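Living near a late-night bar: tips for the household
By Csaba Kozma
Tuesday, April 3, 2018

Our apartment on Loltwood Street is two doors down from a bar that closes at 4 am. We have been here 8 years. These are the things that made a difference, starting with the cheap ones.

Seal the windows first. Most street noise comes in through gaps. Run your hand along the closed sash on a windy day, mark the drafty spots with tape, and press foam strip into them. Ours took 28 feet of strip.

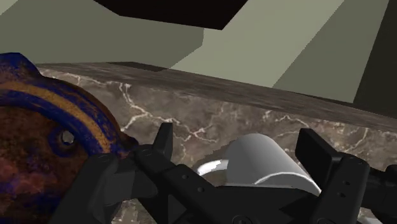
Heavy curtains help with the sign lights more than with the noise. Hang them so they overlap the wall by a few inches on each side – light finds the edges. If the bed is against the street wall, move it.

Keep a written log. Put down the date, the time it started, the time it stopped and what you heard. Skip the opinions. My neighbor Joaquim Barreto brought his to the license hearing in December, and the board members asked to see the pages.

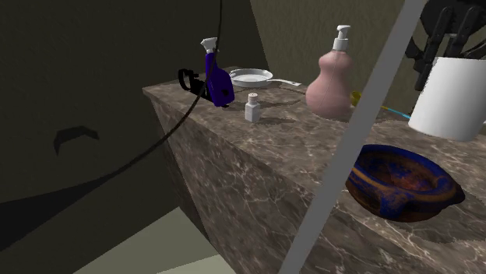

Get the manager's phone number before you need it. Call in the afternoon, when the place is quiet, and ask who handles the door on weekends. Save the city noise line in your phone too.

For the front steps, sweep up glass dry before you use any water. Sticky spills come off with hot water and dish soap. Old beer in a doormat usually means a new doormat.

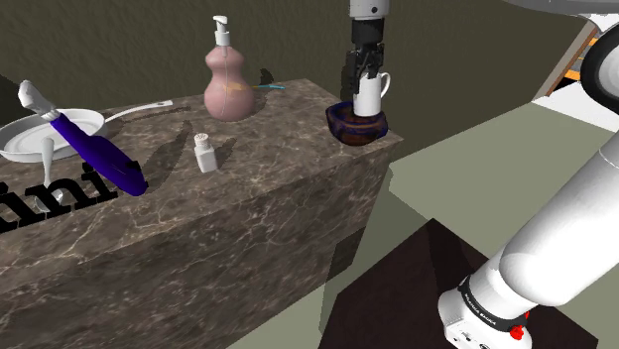
Smoke from the sidewalk gets into a kitchen faster than any other room if the window faces the street. Wipe the sill and the counter once a week with warm water and a little mild soap, and use nothing acidic if the counter is marble, as vinegar dulls it. A frying pan left out picks up the same film, so rinse it before cooking. Keep the window shut after 10 on Fridays and air the room in the morning.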